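Gripper station checklist, bench 2, sorting of small household goods
Filled in after the jaw fault. Inspector: Pirjo Keskinen. Date: October 17, 2022

Background: during job 921 the gripper closed without command while the operator was changing the position of a basket. The hand was outside the jaws, so there was no injury. The tool was taken out of use until this list was complete.

1. Emergency stop, bench side
Result: OK
Comment: Pressed with the jaws moving. They stopped at once and did not restart when the button was released. The button is a little stiff, please do not oil it.

2. Emergency stop, cable side
Result: OK

3. Jaw cable and plug
Result: NOT OK, replaced
Comment: The plug from Medeiros had one bent pin. When I moved the cable by hand, the close signal came and went on the tester. I believe this is the cause of the fault, but I have seen it only on the tester — not with the jaws under power.

4. Screws in the finger blocks
Result: OK
Comment: All are tightened again and marked with paint on the inner side.

5. Finger surfaces
Result: OK, see comment
Comment: No cracks. One small scratch from before, already noted in April.

6. Closing force
Result: OK
Comment: Measured 46 N at the tips, and the limit in our sheet is 60 N. The old limit from Sanel is still written on the cabinet door and must be removed, it confuses people.

7. Behaviour with power lost
Result: NOT OK, open
Comment: The jaws stay where they are, but they become free and can be pushed by hand. The Cindico manual says they should hold. I have asked for an answer in writing.

8. Work at the bench, hairbrush and basket task
Result: OK with remark
Comment: The basket must stand behind the jaws and to the right, with free surface between. Nobody moves the basket by hand while the tool has power. The remark is for the cover on the bench: it should lie flat, as a fold can catch a fingertip block.

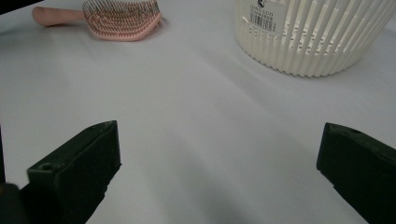
Fingers apart, basket to the right.

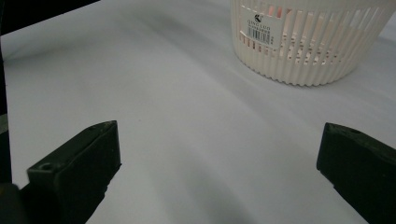

Reply from Multari: we read the list and agree with points 3 and 7, but we would not release the tool on point 3 alone. A bent pin explains a lost signal easily, a false close signal less easily. Please run the jaws for 117 cycles with the new cable, and move the cable by hand during the run with the guard closed. If there is one false close, the controller board comes to us.

9. Test run after repair
Result: not done yet
Comment: I accept the number of cycles above. The run will be made with a closed guard and no goods on the bench.

10. Warning sign and lock
Result: OK
Comment: The lock is on the main switch and the key is with me. The sign is in two languages now. If you need the bench for another job, ask first, also when the job does not use the gripper.

11. Instruction for operators
Result: partly
Comment: The text about moving the basket was missing in the old version. It is added under "Before you start". The evening shift has not signed yet.

Decision: tool not released. Open points are 7, 9 and 11.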